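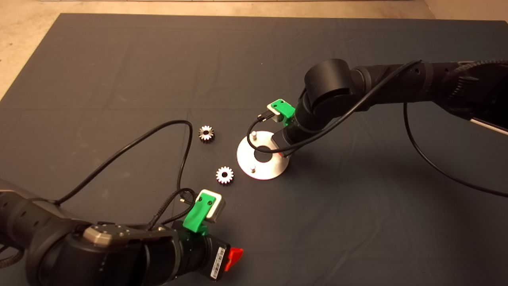
Courses > Community and Civic Life > Local Giving > Handout 4

Search this site Go

Handout 4: What a fundraising day raises

Notes to go with the fourth session. Capucine Leblanc

Read these before the session if you can. They follow the order of the talk fairly closely, except that the part on donated prizes has grown and the part on publicity has shrunk, as I had less to say about publicity than I thought.

Most of you will have been to a club fundraising day, and many of you will have helped to run one. You'll know the write-up that comes afterwards. It gives a total, thanks everyone for coming and says the day was a great success. I have read a large pile of these over the years and I can't remember one that said the day was a middling success, or that it would have been better to stay at home and write cheques. Some of those days must have been poor. Simple odds would say so.

The case we'll use is the Dedstead summer fair, run by the Hatus Club for the benefit of the lunch club at Griffiths Hall. I picked it because the accounts are unusually complete, and because the club let me have them without asking what I was going to say.

The headline

The newsletter said the fair "raised £3081 for the lunch club". That is the number that went on the poster the next year, and the one the local paper printed. It is the money counted at the close of the day: gate, stalls, teas, raffle.

Out of that came £714 in costs. Marquee hire took the largest part, then insurance, then raffle tickets and printing. What reached Griffiths Hall was therefore £2367. Nobody lied about this. The full figures were on the table at the annual meeting and anyone could have read them. But "raised for" is a slippery pair of words, and I would like you to get into the habit of stopping when you see them and asking which side of the costs you are standing on.

The year before, the takings were £3118. The club called that a record and called the following year "another wonderful result". Takings had dropped by £37, which is neither here nor there at a fair that depends on the weather. I mention it only because the two write-ups were so alike in tone that you couldn't have told from them whether the money had gone up, gone down or been lost in a hedge.
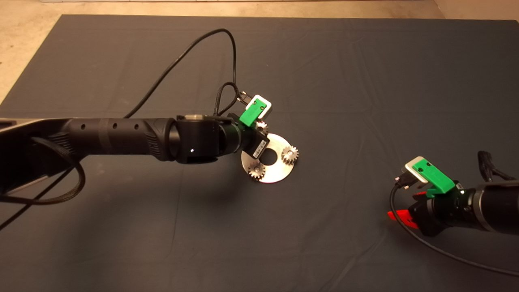 Should a club publish the takings or the amount handed over?

Publish both, side by side, and put the amount handed over first. Readers who gave money want to know what arrived, and a club that shows its costs openly is rarely criticised for having them.

I'm told every year that showing costs puts people off. It may. I have asked for evidence of this at a good many meetings and have so far been given one story about a man in Dedstead who wouldn't buy a raffle ticket, and he turned out to object to raffles.

Gifts in kind

Now for the awkward part. The raffle prizes were given by local shops. The cakes were baked at home. The sound system was lent. None of it appears in the accounts, and for a small club there is no rule that I would want to press on you for putting it there. Still, it had a value to the people who gave it.

Take the cakes. Someone buys flour, butter, eggs and jam, spends an evening baking, and gives the club a cake that is sold off at the end of the day for less than the butter cost. The club records a gain. The baker has a smaller purse and a sense of having done a good turn, which I don't sneer at. If you'd asked the baker for the price of the ingredients instead, the lunch club would have been better off, and the baker would have had the evening free. Whether the baker would have said yes is another matter, and one the enthusiasts for "just ask for the money" tend to hurry past.

So be sceptical in both directions. The fair's supporters overcount what it brings in. Its critics assume that every pound spent at the fair would have turned up anyway in an envelope. I doubt that very much.
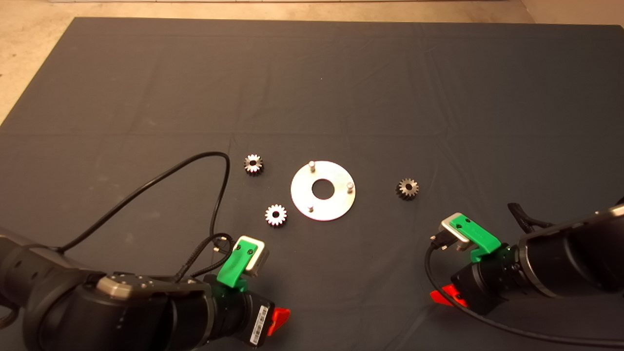 The same goes for the shops. A butcher who gives a voucher as a prize has perhaps already given to the school, the scouts and the church roof. The voucher costs the butcher something, and it may come out of what would have been given elsewhere in the town. When we say the fair brought new money to Dedstead's good causes, we ought to be able to say where the new money came from. Usually we can't. A fair in a holiday town, with visitors at the gate, has a better claim than one where the same families go round all the stalls.

Who came

The write-up said attendance was "fantastic". The gate book has roughly 200 paid entries, with children let in free and not written down. I'd call that respectable for the size of the place. I would not compare it with any other year, as the gate book for the previous fair can't be found and the one before that was kept by somebody who stopped for lunch.

If your club does one thing differently after this session, let it be the gate book. A ruled page, a pencil, a mark for each person including the children, and someone to take over at noon. It costs next to nothing.

The defence

There is a decent case for the fair and it has little to do with money. People from the lunch club came along and met people who had only ever heard of it. Two new drivers signed up to fetch members in. The club says this is "what it's all about", and it may be right -- but then it should write that down beforehand as an aim and look afterwards to see if it happened. Bringing it out only when the takings are down is a poor habit. I have seen clubs do this for years on end.

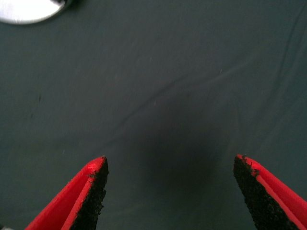

TO PREPARE FOR SESSION 5

1. Find a write-up of a local fundraising event, from a newsletter, a notice board or the paper. Underline every number. Beside each, note whether it is before costs, after costs, or impossible to tell.

2. Underline every word of praise in a second colour. Try to work out what the writer would have put if the day had gone badly.

3. If you belong to a club, ask to see the accounts for one event. Note how long it took to get them and who had to be asked.

4. Read the Dedstead accounts again (copies at the front desk from September). Come with a view on the marquee. I think it was a waste of money -- it didn't rain either year -- but the Hatus Club disagrees strongly, and has asked for ten minutes at the start of the next session to say so.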